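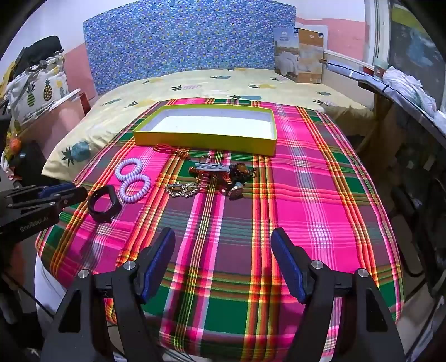
Pulseiras, elásticos de cabelo e uma caixa baixa aberta, sobre um tecido xadrez.

COMUNICADO DE IMPRENSA

Plendcombe lança em novembro um serviço de organização de acessórios pequenos

As caixas baixas Soklow chegam às lojas acompanhadas de sessões práticas para quem guarda pulseiras, anéis e elásticos todos na mesma gaveta

A Plendcombe, empresa dedicada à arrumação doméstica, anuncia para o mês de novembro a abertura de um novo serviço, destinado aos objetos mais pequenos da casa: pulseiras, anéis, colares, elásticos de cabelo, fios e cordões. O serviço junta uma linha de caixas baixas, chamada Soklow, e uma série de sessões em grupo, que se realizam na loja da Rua Haslam.

Até agora, a atividade da empresa estava concentrada em roupeiros e despensas. Nestes trabalhos, a equipa encontrava com frequência o mesmo problema: as roupas ficavam em ordem, mas os acessórios continuavam misturados dentro de um saco ou no fundo de uma gaveta. Num inquérito feito aos clientes da Plendcombe durante este ano, com 2.721 respostas, a gaveta dos acessórios foi a mais indicada na pergunta "que parte do quarto prefere não abrir diante de visitas".

Como funcionam as sessões

Cada participante traz de casa os seus acessórios, no estado em que se encontram. O conteúdo é colocado sobre um tecido estendido, com a caixa vazia ao lado, e nada entra na caixa antes de tudo estar à vista. A empresa recomenda um tecido e não uma mesa nua, porque as contas e os anéis finos rolam menos e fazem menos barulho ao cair. Pode ser um pano às riscas ou aos quadrados, uma toalha velha ou um lenço grande.

Depois separam-se as peças por tipo e por uso. Os elásticos em espiral ficam juntos, os cordões são enrolados e as pulseiras com contas ficam afastadas das correntes, para evitar que se prendam umas nas outras. Os anéis vão no fim, num canto escolhido pelo participante. As peças partidas, ou sem par, são postas de lado e podem ser entregues no balcão de reparação, que aceita também fechos, argolas e fios de contas.

As sessões têm lugar à quarta-feira, ao fim da tarde, e duram quase duas horas. Há material para medir gavetas em papel, e quem quiser pode levar anotadas as medidas da sua.

A linha Soklow

As caixas Soklow são retangulares, abertas em cima e de altura reduzida, de modo que se vê o conteúdo sem mexer nele. Existem em três tamanhos e podem ser usadas dentro de uma gaveta, sobre uma cómoda ou numa prateleira. Não têm divisórias fixas. Esta decisão foi tomada depois de um período de teste em 278 casas, no qual muitas famílias disseram que as divisórias eram pequenas demais para as pulseiras largas e grandes demais para os anéis.

A primeira produção é de 520 caixas, das quais 200 estão reservadas para os participantes das sessões. As restantes serão vendidas na loja e na página da empresa – sem obrigação de comprar o serviço.

Inscrições

As inscrições fazem-se ao balcão da loja ou por formulário, na página da Plendcombe. Os menores podem participar com um adulto e partilhar a mesma caixa.

Sobre a Plendcombe

A Plendcombe presta serviços de organização em casas particulares e vende produtos próprios de arrumação. Pertence ao grupo Stemoscombe.

Contacto para a imprensa: gabinete de comunicação da Plendcombe, Rua Haslam. Imagens em alta resolução disponíveis a pedido.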